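Iluna Takeout Table: a data card of sorts

Last edited May 24, 2021

Contents: 3232 clips of drinks and snacks going into plastic bags on a flowered tablecloth. If you came for something grander, the Dakier set is next door.

Each clip covers one order. An order is cups, tumblers, snack bags or straws, in any mix, and one thin plastic bag that would like to be left alone. The bag counts as an object. We left it off the list in the first draft and it took up most of our labeling time.
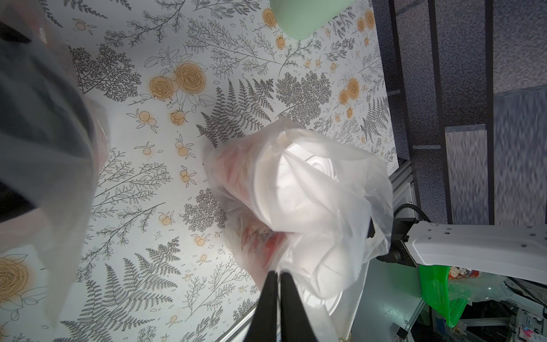 Labels are per clip: what went in, in what order, and whether the bag was lifted by the neck or the handles. "Neck" means gathered film above the contents. "Handles" means handles. There is a third label, "other," used 418 times, and we are not proud of it.

Known trouble: things inside a bag are hard to name. A lid seen through film is a pale circle, and so is the bottom of a cup. Annotators were told to write "round, white" and move on. 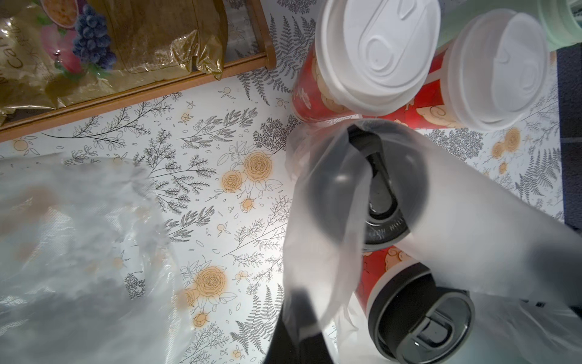
Cups and tumblers are separate classes even when the pattern matches. Version 1 merged them, which pleased the Clornel loader and made the class useless. Please use version 2.

The shelf rack stays at the back. Snack bags start on it, against it or in front of it, and all three are labeled "rack area."

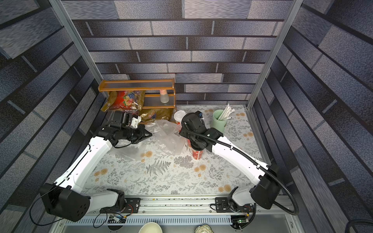 Trịnh wrote in to say that "rack area" is a cop-out, and that a snack bag leaning on a shelf and one lying in front of it are different problems for whoever has to pick them up. Fair. The split is planned for September, along with a fix for the 102 clips where "straws" is spelled "starws."

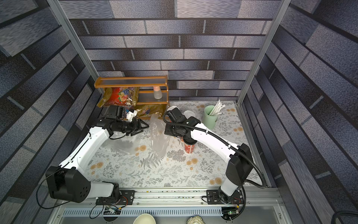 Until then, filter on the notes column, where the annotators were allowed opinions. Search for "leaning" first, then "slumped."

License: research use. Downloads come in parts of up to 3000 clips, so there are two, and the second one is small.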